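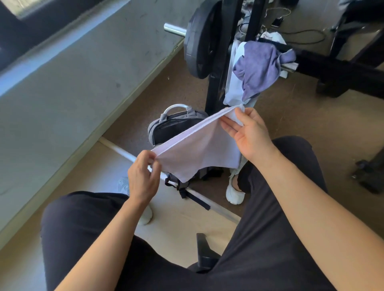 Ticket 129: Party bookings dropping off the Bromari kitchen screen

Status: Solved
Venue: Zovudley dining and party rooms
Logged by: Reece Fothergill

Problem
Large party bookings taken through Kettle show up fine at the front desk, but the menu choices never reach the screen in the Bromari kitchen. Small tables come through perfectly. We spotted it when a birthday group's pudding orders went missing, and the chefs had to take them all again by hand (they were brilliant about it!).

Tried so far
Restarted the kitchen screen. No change.
Made a test booking for 6 guests. Came through straight away, lovely.
Made a test booking for 40-odd with everyone choosing three courses. Nothing in the kitchen at all.
Took the guest notes off the big booking and sent it again. It appeared!

Reply from Flellunum support, 14:10
Great testing, that last one cracked it. The notes box only passes on 400 characters, and anything longer holds back the whole order. Please update both tills to version 2 and send the booking again with the notes put back.

Update, 16:35
Both tills done. Full party booking sent with every allergy note in place, and it all landed on the kitchen screen, in course order too! Really chuffed with this. Happy for you to close the ticket.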